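9/23/20

ok finally posting the Lakoda food thread bc three of you asked. long. typing this on a bus so sorry in advance

1/ get there hungry. I mean it. I had a big hotel breakfast day one and wasted my whole first morning at the market. still mad

2/ the covered market is up the hill behind the station, 15 min walk, steeper than the map makes it look. go in by the fish end. the fish end is loud and wet and the best coffee is right next to it

3/ first thing to eat: the flat bread with sour cheese and green onion. they fold it and hand it over in paper, way too hot. burned my mouth. bought another one

4/ the bread stalls all look the same. go to the one with the blue awning, second row. lady there does a version with pickled peppers if you point at the jar. I have no idea what it's called, I just pointed every day

5/ soup. SOUP. there's a bean and smoked rib one that only shows up before lunch. by noon they're scraping the pot. comes with a raw onion on the side, eat the onion 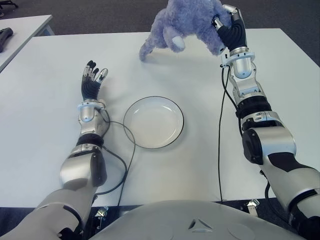
6/ where was I. soup. ok so the second best soup is down at Trikia, the little harbor part, take the tram to the last stop. fish broth, lots of dill, potato. they ask if you want it with vinegar. yes you do

7/ Trikia also has the fried smelt guy. paper cone, salt, lemon. he closes when he runs out and he does not care that you came on the tram

8/ sweets!! Böttcher, the old bakery on the square. poppy seed roll, get the end piece, it's all filling. plum cake is good too but dry by afternoon. go early or skip the cake

9/ someone is going to tell you Böttcher is a tourist trap. sure, there's a line. the line was also half grandmas with shopping carts so idk

10/ Otden is the one I almost skipped — tiny place, six stools, dumplings and nothing else. lamb or pumpkin. I thought pumpkin would be boring and then ordered it three nights in a row

11/ at Otden you write your order on the slip yourself. bring a pen, theirs is always missing. chili oil is in the teapot. yes the teapot. I poured it in a cup like an idiot

12/ money: most stalls are cash only, small bills. the ATM by the tram stop charged me a fee, the one inside the post office didnt

13/ things I didnt love: the grilled corn (tough), the famous sausage (fine? just a sausage), anything on the main street with a photo menu

14/ was also there in February once and half the harbor was shut, so check before you go in winter. the bean soup was still on tho. better in the cold even

15/ still need to find out what the pepper bread is called. if you know pls reply. my stop, gotta go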